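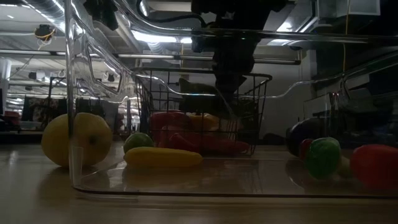
Fruit and a clear acrylic bin on a light wooden table.

Galang Household Food Waste Diaries: read me before using

Version of 24 January 1999. Compiled by Marilou Javier and Rodel Barredo. Notes by Clive Bainbridge, who was asked to check the figures and is not fully persuaded by them.

What is in it

Diaries kept by 80 households in Galang over the month of September. Each household wrote down what food it threw away, when, and why. There is one plain text file per household, plus a summary file called Desden, after the street where the pilot was run. Fields are separated by tabs. Weights are in grams, except in the pilot files, where several people used cups.

How it was collected

Households were given a paper diary and a kitchen scale. Bienvenido Malabanan collected the diaries at the end of the month and Marilou Layug typed them in. Spelling was left alone. Where a page could not be read, the entry is marked Nullness, our word for "something was written here and we don't know what". A blank field means the person wrote nothing. Please don't merge the two.

What I would not trust

The weights. Far too many entries are exactly 100 grams. Either people in Galang throw food away in very tidy portions or they were guessing, and I know which I'd bet on.

The reasons. "Went off" covers most of them. It could mean mould, a soft patch, or that somebody fancied something else for tea.

The drop in waste over the month. The summary file puts it at 20 per cent and I have heard this repeated as proof that keeping a diary cures waste. It may only show that people got bored of writing. There was no comparison group, so I can't see how anyone would tell.

The Hekis score, a single number per household meant to rank carefulness. I have asked twice how the weighting was chosen. Use the raw entries.

What it may be good for

Lists of which foods get thrown away, and the words people use for it. The fruit and bread entries are the fullest. Meat is thin; 40 households never mention it at all.

Known faults

Household 20 appears twice under different spellings of the street name. Peelings are counted as waste in some diaries and ignored in others.

Corrections to Rodel, on paper if possible.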